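Gripper thread, part 1. Two hand-held grippers, same type, one for each hand. Building the stand and doing the first packing runs at the shared workshop on Skakisby.

1/ Goal for the weekend: move small things in and out of a shallow carton with only the grippers, and log every grab. If the log looks usable, the same moves go to the arm on Povitz, our bench robot.

2/ Print settings for the stand: 20 percent infill, 169 grams of filament per side. I went through 406 grams in all because one side lifted off the bed.

3/ Test items so far: plush toy, black product box, clear phone case with a white rim. The case is the hard one. Thin edge, and the white bumper is about all the fingers have to work with.

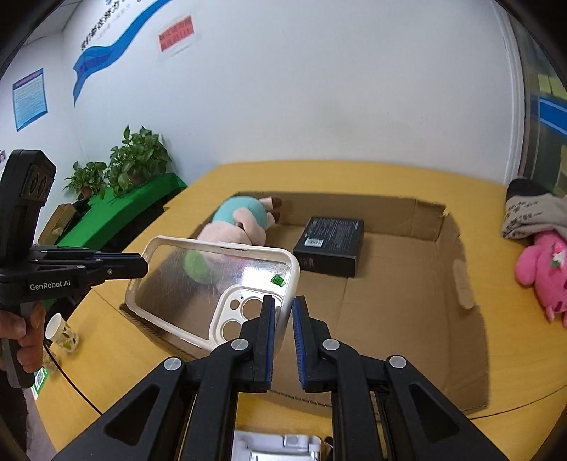
4/ Blue ribbed pads stay on. Dilani Talukder wanted to try plain foam next, but I'd like a full log on one kind of pad first.

5/ Linkage screws: snug, then back off a quarter turn. Any tighter and the jaws drag when you let go.

6/ Log rate was set too high. A short run gave me 3,000 lines and most of them were the same number. Turned it down.

7/ Still to do: a stop so the carton doesn't slide on the table – probably two strips of scrap from the Meinecke shelf. Part 2 when the arm has had a go.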